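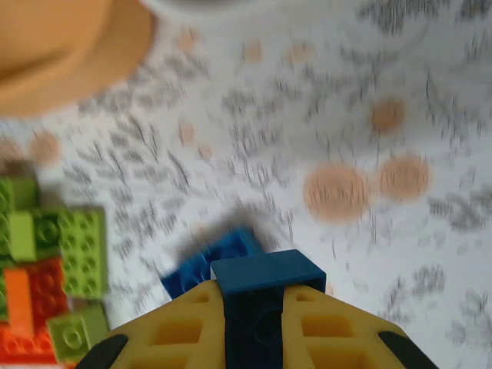
**Stacking games** are a loose family of tabletop pastimes in which players take turns placing pieces on top of one another until the pile stands complete, or more often until it comes down. They ask for very little in the way of rules or equipment, and that may be why so many families remember them fondly even when the box itself was lost years ago.

## Background

People have been piling up small objects for fun for as long as there have been small objects to pile, and it would be a hard job to say where the habit became a game. Pebbles, nutshells, spools and offcuts from the workshop have all been pressed into service. In the valley town of Uvard, the old custom of "roofing" had children build a tower on a doorstep at the end of the October harvest, and each household kept its own bag of odd pieces for the purpose (some of these bags were handed down through several generations, and the pieces had worn quite smooth).

Printed rules came later. The Stetsiuk company, a small maker of household goods, sold a boxed version under the name *Groneo*, which came with a thin booklet and a cloth mat. The booklet is charming reading even now, with a long section on good manners and a stern word about bumping the table.

## Play

Most versions need at least 2 players. Each person in turn adds a piece using one hand only, and a piece that has been let go may not be touched again until the next turn. Whoever brings down the pile loses the round, although in Uvard the loser was traditionally given the first slice of cake, so there was some suspicion of cheating.

Common variations include:

- **Blind stacking**, where the piece is drawn from a bag without looking
- **Bridge rules**, where two towers must be joined before either may grow taller
- **Quiet rounds**, played without talking, and very hard on younger players

## Clubs and collections

The Batgate Games Room keeps 734 stacking sets on open shelves, and visitors are welcome to take down nearly all of them and play. Its yearly open tournament drew 700 entrants at its busiest, with long tables running out into the hallway and a separate corner for children under eight.

## See also

- Balancing games
- Building toys
- Parlor games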